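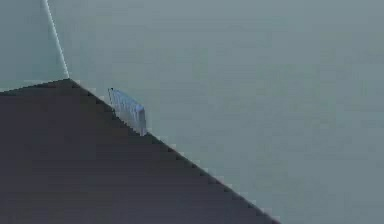

Part keeps ending up on the table rim in sim, cell setup problem?
Hilde Van Wijk
Setting up our Zeltlow cell in the simulator before we touch the real one, and I can't get the part pose right after reset. Should spawn mid table. Instead the little blue block sits right on the edge of the dark table top, partly sticking out past it. Tutero scene file, table pasted in from the old Coppens layout. Reset 30 times, same place every time. Physics step is 2 ms if that matters. Any ideas what to check frist?

Markos Konstantinidis
Same place every time = offset, not physics. Look at where the table origin is. Coppens layouts put it on a corner, Tutero wants the centre, so your spawn point is measured from the wrong spot. Move the table frame, leave the part alone — otherwise your pick poses go off as well. Then save, close and reload, it caches the old one.

wanden_36
had this too. just turn gravity off

Hilde Van Wijk
Gravity off did nothing for me. Origin was on the corner, yes. Moved it, reloaded, block now spawns in the middle. Pick pose 742 still wants re-teaching but thats a job for September. Thanks Markos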